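September
By Muthu Iyer

The repair evening in Woranham starts again this month, after the summer break. We meet in the same room on Kinilwood Street, from 6 in the evening, and the door stays open until the last lamp or toaster is finished.

Many members wrote to me during the summer with the same question: what should I do when a small plastic part breaks and the maker does not sell it anymore? I had this problem with my own kitchen scale. The shop offered me a new scale, but the old one was working well except for one foot. I looked for the part during three weeks and found it at last in a box of old stock at De Smet, for very little money. 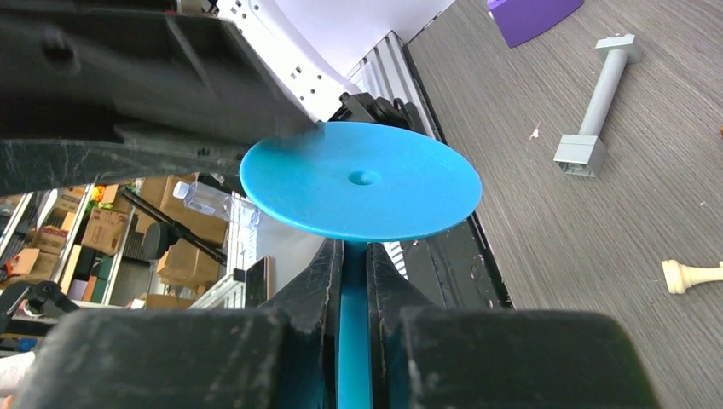 3 min read

My advice is to write down the model number before you throw any packaging away. It is often printed on a label under the product, and after some years of cleaning you cannot read it. Keep the broken pieces also, even the very small ones. With all the pieces on the table we can measure the part and compare it with what we have in our drawers.

Glue is good for some plastics and useless for others. For a part which must turn or carry weight, I prefer a replacement – glue will hold for a few days and then you come back to us.

We have place for 12 repairs each evening, so please write your name on the list at the Wutell bookshop. If you cannot come, cross it out again and another person can take the place. Tea costs nothing, but please bring your own cup.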